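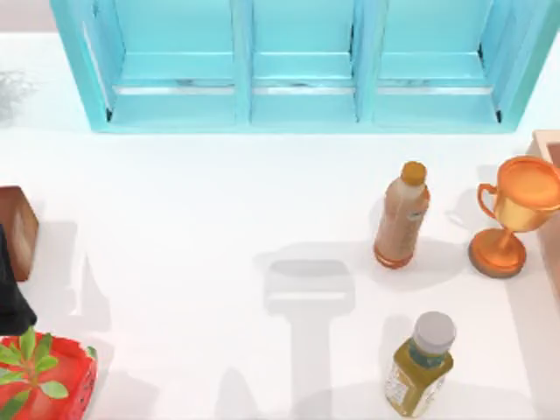
Bottles, a trophy cup and an empty turquoise shelf in Kuster, the simulator from Premell.

Tidying up, at 298 a month

Pirmin Kaufmann has never owned a robot arm. He has, however, broken one, at a trade fair, and so he was keen to try Kuster, which lets you train an arm on household chores without buying the arm or the household.

You pick a table, scatter some clutter on it and set a task. Ours was to put the bottles on the shelf. The rendering is good, down to the shadow of the gripper on the white tabletop, and the trophy is shinier than anything I have ever won.

Setting up took Kaufmann two evenings and more than 3 phone calls to Premell, where Vinzenz Leitner answered them all with the patience of a man paid by the hour. The manual assumes you wrote it.

Once running, Kuster is a pleasure. Scenes reset at a click, a luxury my kitchen lacks. Glass and liquids cost extra, and the cheapest licence stops at five scenes, which we had used up by Friday lunch.

Kaufmann has renewed. He still does his own washing-up.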